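30/08/2019

Paper cups and the hot water problem

I have been keeping notes on drinks at our monthly allotment talks since January, mostly to settle an argument with Jhonatan Quispe over whether a single urn is enough. He says it is. My notes say it depends on when the break falls.

The urn is a Gotell, rated at 3000 watts, and it shares a ring circuit with the projector and the wall heater. With the heater off there is no difficulty. With the heater on, everything on that side of the hall adds up to more than I would like to see on one ring, so the rule is now heater off before urn on. I have written this on a card and taped the card to the lid.

Capacity is the next question. A full urn gives enough for one round of tea and perhaps a third of a second. Refilling with cold water while there is still hot water in the tank drops the temperature below anything fit for black tea, and the recovery time is longer than the break. The fix is to refill from a kettle. I keep two kettles on the kitchen circuit, which is separate, and start them when the speaker gets to questions.

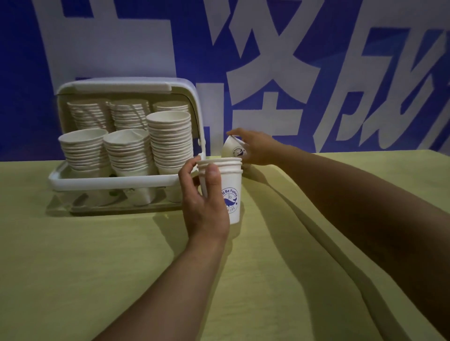 The table with its cloth on.

Cups have taken more of my time than they deserve. We used china until the spring. The washing up ran to the end of the evening and whoever did it missed the second half of the talk. I then bought a carton of 3000 paper cups from Gamar, the smallest quantity they would sell at the trade price. The carton lives under the stage. At our present rate of use it will outlast the urn.

A thin single-wall cup is fine for squash and poor for tea. The outside gets too hot to hold almost at once, and people respond by doubling up, so the real consumption is twice what the headcount suggests. I tried the Görtz sleeves. They work, but they slide off when the cup is set down on a soft surface, and they do not fit back on with one hand. The Hevunden double-wall cup is better in every respect except price and the space it takes up. Double-wall cups nest badly. A sleeve of them is a good deal taller than the same number of the plain sort, and the tall stack leans.
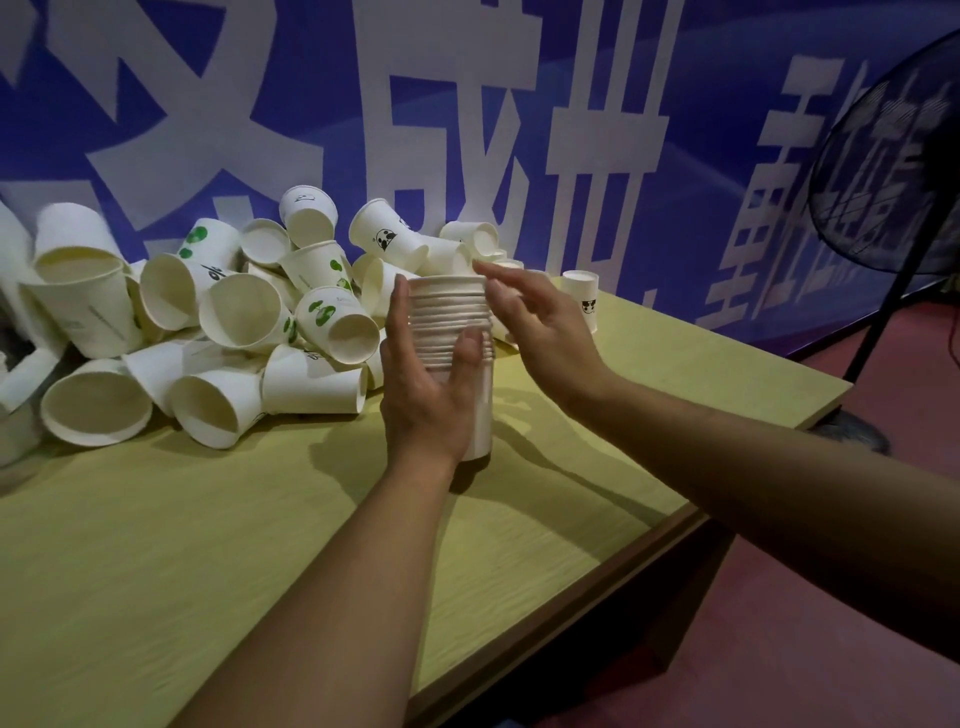 Paper cups, stacked and otherwise.

On stacking itself, a few points. Cups pushed hard together form a seal and come apart two or three at a time. Stood rim up, they collect dust. Stood rim down, the bottom cup takes on whatever is on the table. I now store them on their sides in the original bag with the end folded over, and put out a short stack at a time.

Milk is unresolved. The small jugs run out and the large one drips. I have ordered a 600 ml jug with a proper lip and will report when it has done a few meetings.

Jhonatan still holds that one urn is enough. He takes his tea black and is usually first in the queue, so his figures and mine are not measuring the same thing. If anyone has used a pump flask for a group of our size, I would like to know how long it holds above 80 degrees with the lid opened now and then. The makers' tables all assume it stays shut.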